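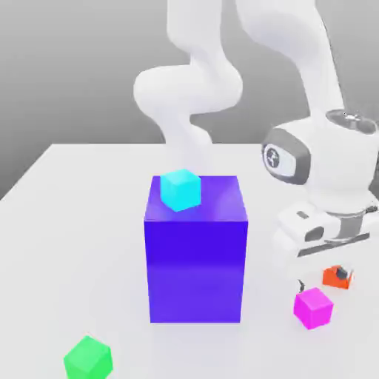

The 408 was late into Keststead and the driver wouldn't take notes, so she walked. It was up to two miles, depending on whether the gate by the old Rudetex mill was open. It was open.

She had worked there for 26 years, in the finishing room mostly, and the place looked smaller from the back. Somebody had taken the clock. She went along the canal with the suitcase in her left hand and then her right, and by the allotments she had stopped swapping.

Her brother was in the kitchen at number 18 when she came in. He had his coat on.

'You said four,' he said.

'The bus.'

He filled the kettle. The house smelt of paraffin and of the dog, though the dog had died in the spring. On the table were the letters from the solicitor, the key to the shed, and their father's concertina in its box with the Belo label half peeled off.

'I thought you'd want that,' he said.

'I can't play it.'

'No. Well, nor could he.'

They drank the tea. It got dark early and neither of them put the light on. She asked about the roof and he said the roof was fine, it was the gutters. He asked about the flat and she said it was warm. Then he told her he'd had an offer for the house, from the Sárközi bakery next door, who wanted the yard for their vans.

'Is it a good one?'

'It's an offer.'

She opened the box and lifted the concertina out – it was heavier than she remembered – and undid the strap. It let out one long breath, with a note somewhere in it.

'Gutters can wait till Sunday,' he said, and took his coat off.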